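¡Por fin tenemos una política que recoge la mesa con los dos brazos a la vez! La entrenamos con 50 demostraciones y, con el truco de Mererid (predecir las acciones de ambos brazos en un mismo bloque), Cendedar ya completa 12 de 15 intentos.

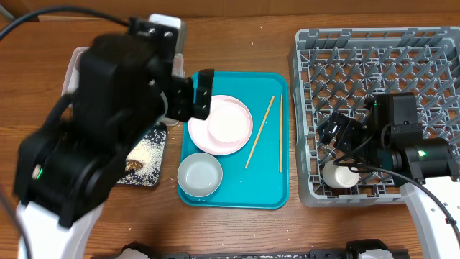
*Cendedar en marcha: un brazo junto a la bandeja, el otro en el escurridor.*

Lo que más me emociona es que se esperan el uno al otro, y eso no lo programamos. Los palillos siguen costando muchísimo, eso sí. En julio probamos con arroz pegajoso.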